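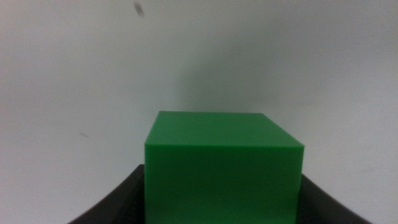

Last changed: 6 August 2021

The Hunditz arm is a small home-built robot arm made for picking up and stacking light blocks. It was designed by Győző Bodnár and put together in the shared workshop at Branness, where a second arm was started in July. Builders like it for its wonderfully simple gripper, which two people can assemble in an evening.

Design

The gripper has two dark fingers that close from either side of the object. A small camera at the wrist looks out between them, so the arm has a close view of whatever it is holding – a green cube is the usual test piece. The fingers are driven by a single servo through a pair of printed gears. The frame is cut from 16 mm plywood offcuts, and the whole arm weighs just over 200 grams less than Bodnár's first version, the Vilov.

Software

The control program finds the cube by colour. Plain, pale backgrounds work best, and a strong green stands out beautifully against them. Early versions stopped to check the camera 30 times a minute, and the current one checks continuously.

Variants

The Mac Giolla variant has longer fingers and a heavier base. It reaches 36 cm and needs a larger power supply.

Comments

Built one in my garage over winter, great fun! Go easy on the finger screws, the holes strip.

Does the Mac Giolla base fit the older frame?

Yes, but you'll have to drill two new holes. Mine's been fine with the short bolts.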